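The Sunday Computer

My aunt's old computer came to me the way most things from her house did, in a box that had once held something else. The box said Pludgate Pears on the side, and inside, under 2 bath towels, was the black tower that had hummed beneath her kitchen desk in Hutbridge for as long as I could remember. She kept her recipes on it, and the church newsletter, and a story she'd been writing since before I was married - or so she always told us. None of us had ever read a word of it.

I'm not a handy person. I once paid a man to hang a calendar. But I had the whole of a gray Sunday ahead of me and the use of a bench at the Jivano repair room, where my cousin had a key, and so I carried the thing in against my chest like a sleeping child, laid it down on its side, and took the panel off. 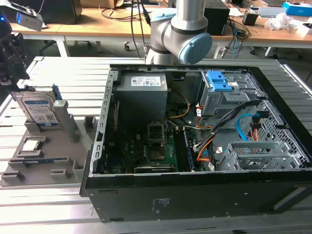 I had expected to feel clever and instead I felt like a guest who has opened the wrong door. All those years she had talked to that machine, scolded it, patted it on the top when it finally printed, and I had never once wondered what it looked like in there. My aunt would have wondered. She took the back off every radio she ever owned, and she saved the screws in a Ding cough drop tin, and when she died there were 66 of them in it, which I know because I sat on her bed and counted them (it was easier than doing the closet).

The tin was in my coat pocket that afternoon. I'd brought it for company more than anything, and every so often I gave it a shake, and it answered.

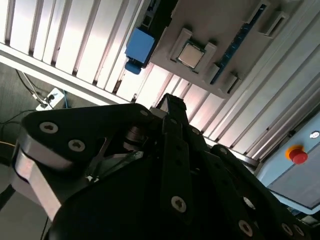 Her story, when I finally let myself think about it, was supposed to be about a lighthouse. She'd told me that much one September on the porch, shelling beans, and she said the trouble was she had never been near one and couldn't get the light right. I leaned back on my stool and thought about that for a good long while, with those white slats shining overhead and the dark grooves running between them, and it seemed to me that a person could start with a light like that one and work her way out to sea. I'd have liked to tell her so. I set the tin down on the bench beside her computer, pulled my sleeves up, and went looking for the lighthouse.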